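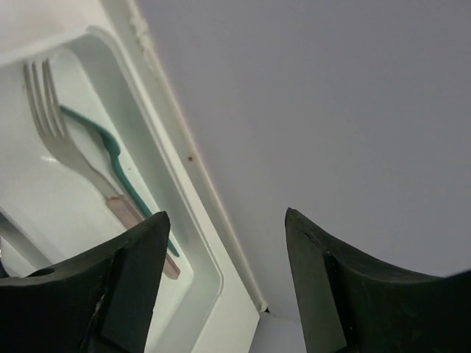

What was the purpose of the visit to Pastgate?
The delegation went to study how the Bunnag school kitchen plans and serves midday meals.

Thitima Wannasri received the party of 13 at the main entrance in August and outlined the meal program, which has run for three years. Menus are set one month ahead and reviewed with parents each term. The kitchen buys most of its vegetables from growers in Gakar, and lunch is served in two sittings, with 80 places at each.

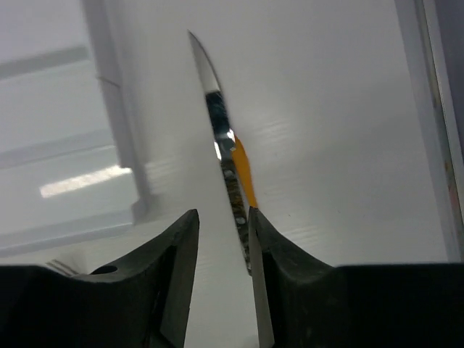
Visit to the Bunnag school kitchen, Pastgate.

Discussion in the afternoon dealt with food costs and the training of new cooks. Boonsong Ongart thanked the hosts on behalf of the delegation. A return visit is planned, and Sigita Sepp will send the agenda to both parties.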